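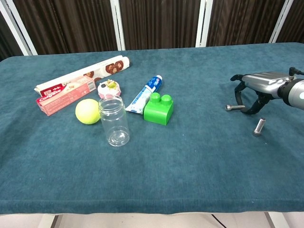
Halon Equipment Catalog, Issue 28, page 359

Griltex Tabletop Recording Station

The Griltex is a complete station for recording manipulation examples on a table. It is sold to labs and product teams that train their own policies and need a steady supply of clean episodes from one arm, one gripper and a changing set of ordinary objects. Halon supplies the table, the cloth, the divider, the arm mount, the chest camera harness, the recording computer and the Quaye software. The arm and gripper are ordered separately or supplied by the customer.

What the station is for

Most of our customers record short pick and place work: a bolt moved from one side of the cloth to the other, a tennis ball put into a jar, a toothpaste tube laid next to its box. An operator drives the arm through the task, the station stores the joint positions, the gripper opening and all camera streams against one clock, and the operator marks the episode as good, bad or needs review. The next layout is then set and the work starts again.

The station is meant for people who do this all day. Resetting the table takes more of an operator's time than driving the arm does, so the parts an operator touches between episodes have been kept few and within reach.

Table and cloth

The table is a fixed-height unit with light-colored legs and a flat top. The top is covered with a fitted cloth that hangs over the front edge and is held underneath by clips along the back and both sides. The standard cloth is dark teal with a short, soft pile. Small hard parts stay where they are put on it, and a ball set down gently will usually stay put as well. The pile shows wrinkles and lint, and we recommend a lint roller at the start of each shift. If your policy is going to run on bare tabletops, record at least part of your set with the cloth off. The cloth comes off without moving the arm mount.

Spare cloths are sold in teal, gray and tan. Customers who want more variety in the background can fit any fabric cut to the pattern on the Griltex drawing sheet. Avoid shiny fabric. It throws highlights that the depth camera reads as holes.

Divider

A folding divider stands behind the table and closes off the view of the room. It has four dark brown wood-grain panels set between white posts. People walking past in the back of a recording are one of the more common reasons an episode is thrown out, and the divider removes most of them. It folds flat for shipping. A plain gray set of panels can be ordered in place of the brown at no extra charge.

Arm mount

The mount bolts to the floor plate or to the side rail of the table, on the left or the right. It accepts single arms with a base flange up to the size given on the drawing sheet. Adapter plates are available for other patterns. Please send us the arm model with your order and we will drill the plate before it ships.

Mounting at the side leaves the front of the table free for the person setting out objects. It also means the far side of the cloth is at the long end of the arm's reach, so objects placed at the far back corner should be checked for reach before a run is started. Quaye will draw the reachable area on the preview if you load the arm file.

Gripper

Any gripper with a position readout can be recorded. Curved-finger grippers do well with boxes, tubes and toy bricks. Small metal parts such as bolts and spacers are harder, and an operator new to the arm should expect a low rate of good episodes with them at first. Route the gripper cable above the wrist housing with enough slack for a full turn of the last joint. Cable snags are the most frequent fault reported to our service desk.

Chest camera

The chest camera is worn by the operator on a harness and gives a view over the table from the near side. It is recorded along with the fixed cameras. Its view shifts a little as the operator breathes and moves, and many teams want that shift in their data. Teams that don't can clip the same camera to the front post, which is included.

The harness fits over ordinary clothing and adjusts at both shoulders and at the waist. Set the height so that the whole back edge of the cloth is in view with the operator standing straight. A strip of floor along the bottom of the picture does no harm and may be cropped at export.

Object sets

The station does not need special objects. Grocery and drugstore items are cheap and easy to replace, and they bring the printing, gloss and odd shapes that a policy will meet later. A good working set mixes cartons of different lengths, something soft, something clear, something that rolls and a few small metal parts. Empty cookie boxes and toothpaste boxes work well. Clear glass jars are worth including even though they are difficult, but take the lid off and check the rim for chips before every shift.

For customers who would rather buy a set, Halon sells the Grudside object tray. The tray is divided into compartments with a label on each, so that objects go back to the same place and a missing one is noticed. Each object is listed in Quaye by name, weight and size. Printed packaging in the tray is changed from time to time as stores change their stock, and the list in the box is the one to go by.

Layouts

Quaye proposes a layout before each episode. It shows the operator which objects to use and where to set them, as outlines over the live chest view. There are three modes:

Fixed: the same layout every time, for testing.
Shuffled: the same objects in new places.
Open: the operator picks the objects and places them freely, and Quaye only records which ones were used.

In Shuffled mode you can ask for clusters, where objects touch or partly cover one another, and set what share of layouts should have them. You can also hold part of the cloth clear as a target area. A set made only of widely spaced objects tends to give a policy that fails as soon as a tube is lying against a brick, and we advise turning clusters on from the first day.

Recording and storage

Episodes are written to the internal drive as they are recorded and can be copied to network storage at any time. The drive holds 2000 episodes at the default length and camera settings. When it is nearly full, Quaye warns the operator at the start of the next episode and never in the middle of one.

Each episode carries the operator code, the object list, the task text, the result mark and a note field. The note field is free text. Use it. "Dropped, picked up again, finished" tells the person training the model something that a mark of good or bad does not.

Failed episodes are kept by default. They can be left out at export.

From the applications desk

Trinidad Ocampo looks after first installations at Halon. Her advice on starting a new set is given here as she sends it to customers:

"Record one task with a handful of objects until your operators are bored with it. Train on that, run it on the same table, and look at where it goes wrong. Then add objects. I get calls from teams with a very large set recorded over many tasks, and the clock on one camera was off from the start. A small set would have shown them that in the first week."

Clock check

Quaye runs a clock check at power-up and again whenever a camera is plugged in. The operator opens and closes the gripper in view of every camera, and the software compares the motion in each stream with the gripper readout. If a stream is out, recording stays locked until it is fixed. The lock can be turned off by an administrator. We ask that you leave it on.

Safety

The person setting out objects must have their hands off the cloth before the arm is enabled. The enable switch is held in the hand and stops the arm when let go. Keep floor cables against the back legs or under the cable cover supplied, and out of the walking path at the front and sides. Do not record with a chipped or cracked jar. Long hair and lanyards should be tied back or tucked under the harness.

What is in the box

Table with fitted cloth
One spare cloth, teal
Folding divider, four panels
Arm mount, with one adapter plate
Chest camera, harness and front post clip
Two fixed cameras with posts
Recording computer with Quaye installed
Hand-held enable switch
Floor cable cover
Drawing sheet and setup guide

Not included: arm, gripper, Grudside object tray, network storage.

Ordering

Station, mount on right: part 906-R
Station, mount on left: part 906-L
Grudside object tray: part 906-G
Spare cloth, state color: part 906-C

Stations ship in two crates and need two people to assemble. Setup by Halon staff can be added to any order. For quotes and adapter plate questions, write to Lovely Manalo at the Halon sales desk and include your arm model, gripper model and the side you want the mount on.

Customers with an earlier Griltex can fit the current harness and front post clip without other changes. The current divider does not fit the old floor feet, and new feet are supplied with it.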